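3. A despensa como arquivo: o que se guarda e o que se come em Culetport

Quando começamos a visitar as cozinhas de Culetport, em agosto, levávamos um guião bastante rígido, com perguntas sobre a frequência das compras, a divisão das tarefas e o orçamento mensal. Cedo percebemos que as pessoas respondiam com paciência a tudo isso, mas que a conversa só ganhava vida quando alguém se levantava, abria a porta de um armário e começava a tirar coisas cá para fora. Foi assim, com muita gentileza dos nossos anfitriões e bastante chá, que a despensa passou de tema secundário a centro deste trabalho, e é justo reconhecer que devemos essa mudança mais a quem nos recebeu do que à nossa própria argúcia.

O bairro de Fendard, onde decorreu a maior parte das visitas, tem uma história de chegadas sucessivas que já descrevemos na secção anterior. Interessa-nos agora o modo como essas chegadas se depositam nas prateleiras. Uma família que vive no bairro há duas gerações pode guardar, lado a lado, o feijão que a avó sempre comprou, o frasco de picles oferecido pela vizinha do segundo andar e um molho que o filho mais novo descobriu em casa de um colega. Karlijn Postma chamou a este fenómeno, nas suas notas de campo, «vizinhança de prateleira», e adotámos a expressão por nos parecer que diz bem o que queremos dizer: produtos que talvez nunca se encontrem na mesma panela, mas que convivem durante meses no mesmo armário.

Há, nestas despensas, uma distinção que os moradores fazem com grande naturalidade e que a literatura sobre consumo alimentar nem sempre acompanha. De um lado está a comida «de todos os dias», que se gasta e se repõe quase sem pensar; do outro, a comida «de quando vier gente». As bases para caldo pertencem muitas vezes a este segundo grupo. O hot pot, em particular, foi-nos apresentado repetidamente como uma refeição que não faz sentido a sós. Uma das nossas interlocutoras, que aprendeu a prepará-lo com a sogra, explicou-nos que a base se compra com antecedência, porque «ter o pacote em casa já é meio convite» (Figura 4).

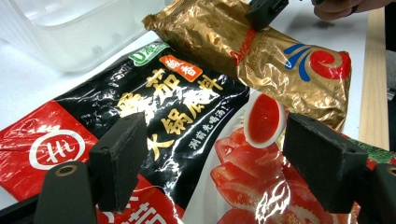 Vol. 10, p. 1455

Figura 4. Base para hot pot em embalagem comercial, junto de outra embalagem, dourada.

Vale a pena demorarmo-nos um pouco nesta ideia do meio convite, que nos acompanhou durante todo o resto da análise. O produto guardado não é apenas uma reserva contra a falta, como acontecia com as conservas e o açúcar nas memórias dos moradores mais velhos. É também uma promessa feita a alguém que ainda não sabe que vai ser convidado. Quando perguntávamos para quem era determinado pacote, ouvíamos nomes de primos, de antigas colegas da fábrica, de um casal que mudara de cidade e que havia de voltar pelo Natal. Em várias casas o prazo de validade funcionava como uma espécie de calendário afetivo: aproximava-se a data e alguém pegava no telefone.

A mercearia Reinholz, na esquina da praça, ocupa um lugar especial nestes relatos. É lá que muitos moradores dizem ter comprado pela primeira vez um ingrediente que não conheciam, quase sempre por conselho de outro cliente na fila. Zuzanna Kaczmarczyk passou ali várias manhãs a ouvir estas trocas e regressou com cadernos cheios de receitas incompletas, ditadas à pressa entre o balcão e a porta. Quase nenhuma indicava quantidades. Diziam «um bocadinho», «o que a água pedir», «até cheirar bem», e supunham que quem ouvia completaria o resto em casa, à sua maneira.

Esta transmissão oral convive sem conflito com as instruções impressas nas embalagens. Ao contrário do que esperávamos, poucas pessoas declararam segui-las à letra, e isto tanto em famílias que liam a língua do rótulo como nas que não a liam. A embalagem serve sobretudo para reconhecer o produto na compra seguinte. Guarda-se por vezes um pedaço recortado, preso com um íman ao frigorífico, para que quem for à mercearia traga «o mesmo, o igualzinho». Encontrámos recortes destes já tão desbotados que só a dona da casa saberia dizer de que sabor se tratava.

Resta a questão da arrumação, que retomamos na secção 4 a partir do inventário Cuvus. Adiantamos apenas que a altura da prateleira se revelou um indicador mais útil do que o preço: o que é de todos os dias fica à mão, e o que espera por visitas sobe, casa após casa, para junto do teto, onde é preciso um banco para lá chegar.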